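Arranging Small Things on a Table: Notes for the Second Meeting
Course: Play Materials and the Early Learning Room
Instructor: Yolanda Nakamura

Welcome back, everyone, and thank you for sending in your room sketches so promptly. I read every one of them with a cup of tea and a good deal of pleasure. Many of you drew lovely shelves and reading corners, and then left the table as a blank rectangle in the middle of the page. So tonight we give the whole evening to the table, and in particular to what goes on top of it before a child ever pulls up a chair.

Please keep these notes next to you while you do the reading (the Pliletti chapter, the first half only - the second half is on outdoor play and can wait until it gets warmer).

1. Back row and working area

I was taught to set a table by Wendell Lindgren, who ran the Begay playroom for many years and who had a great dislike of what he called "the heap." A heap is what you get when you tip the basket out and hope for the best. Children do dig into a heap, and happily, but they tend to dig and then wander off, and you are left with the heap plus whatever has rolled under the radiator.

Wendell's way was to think of the table in two bands. The back row, close to the wall, holds the things that set a theme: food, animals, little vehicles, whatever you have going that week. The working area is everything between that row and the child, and it holds only the few pieces you would like picked up first. The back row can be quite full. The working area should look a little bare to an adult eye, and you will have to sit on your hands to keep from adding to it.
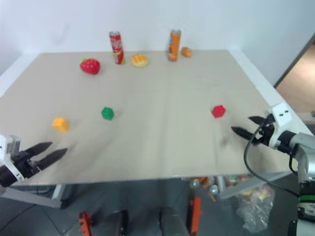 Figure 1. Pretend food and soda cans along the wall, with three building blocks in the working area.

Look first at how much plain tabletop is left around each block. The yellow-orange, the green and the red one are spread far enough apart that a child has to choose, and reaching for one won't knock into another. Then look at the back row, where the cans stand up among the lower pieces. A row of all low things reads as a stripe from a child's height, and a taller piece here and there gives the eye somewhere to stop.

The pineapple bun (at least, that is what the crisscross top makes me think of, and those of you who grew up with a good bakery nearby may want to weigh in) is a favorite of mine for this kind of row. It has a texture you can talk about. So does the strawberry, with its raised seeds. When you are shopping for play food, do run your thumb over it before you buy! Smooth play food is perfectly fine to look at, but it gives you much less to say to a two-year-old.

A word on color. On a pale top like this one, red and green stand out beautifully, while yellows and light oranges are softer against it. If your own table is pale, try your yellow pieces on it and step back to the doorway. You may decide to put a sheet of dark paper under them, or you may decide it doesn't matter. I have gone back and forth on this for years.

2. Names, and talking about the row

Set the row up so that it gives you words. Fruit, bread and drinks together will carry a conversation about a snack or a picnic or a little store. Go slowly. Pick up one thing, name it, put it back where it was, and let the child take the next turn. With a shy child I will often name the wrong thing on purpose, and being corrected does them a world of good.

For those of you using the Vutine word cards, please leave them in the box until the child has handled the objects. Cards first makes it feel like a test.

3. Pairs

Once a child is comfortable choosing from a few pieces, bring the working area down to a pair. This sounds like a step backward, and I promise it isn't. A pair invites comparing, stacking, trading and "one for you, one for me," and you can stay with it for a long time.

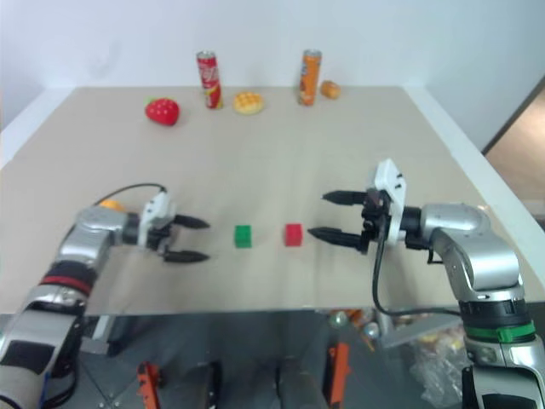
Tendalero, 9 April 2019

The pair I would like us to talk over is the green cube and the red one, side by side with a short gap between them. They are small, and they differ plainly in color, so color is the easy thing to talk about. The gap matters too. Put a pair touching and it looks finished, as though somebody has already built with it. Put the two at opposite ends and a small child may treat them as separate invitations. Somewhere in between, they ask to be brought together.

Notice also that the food is still along the wall. You don't have to clear a theme away in order to work on something else in front of it, and I would rather you didn't, as the cube very often turns into a sandwich by the end.

For next time

Set up a back row and a pair on any table at home - kitchen, coffee table, an upturned crate, I'm not fussy. Write me almost 80 words on what you put out and what you took away again. If you have a child handy, tell me which piece was touched first. Bring the notes on paper, please, and one piece of play food for the swap box.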